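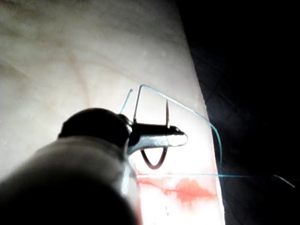
## 4. Student Suturing Project

The work reported in this section was carried out by students enrolled in the Surgical Robotics course at the Wirneck Institute, under the supervision of Blandine Barbier. Students were paired at the start of April. Each pair was given 900 minutes of console time, divided into sessions of 60 minutes, and was asked to record interrupted stitches for later use in training a control policy.

Both partners completed the Jaltley safety module before their first session. One student operated the instruments while the other kept the written log and called out the start of each stitch. The roles were exchanged at the midpoint of every session.
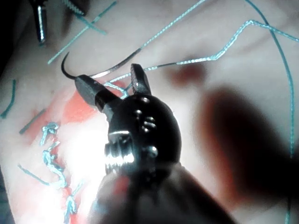 **Figure 2.** Wrist view of an open needle driver beside a curved needle and a line of completed stitches.

The wrist views were of most use in judging the angle of the needle and the state of the thread near the jaws, as in Figure 2. Students reported that loops of slack thread were harder to follow in these views, and several pairs chose to shorten their strands.
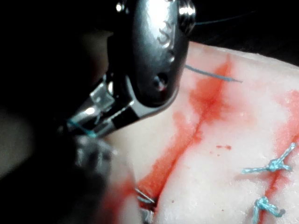
**Pad preparation and marking**

Practice pads were stained with simulated blood along the incisions so that the recordings would include changes in surface color. A pad could carry more than one incision. Trimmed knots were left in place between attempts, and the log listed the incision in use.

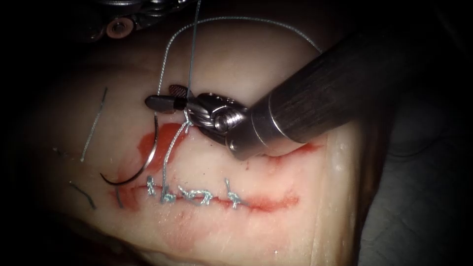
### 4.1 Review of Recordings

Each recording was scored by two students from other pairs, using the Howells checklist adopted for the course. The checklist covers needle grip, entry point, knot security, and tail length. Where the two scores differed, the recording was returned to the supervisor for a final decision. Recordings with an incomplete log entry were excluded from the training set but kept for class discussion.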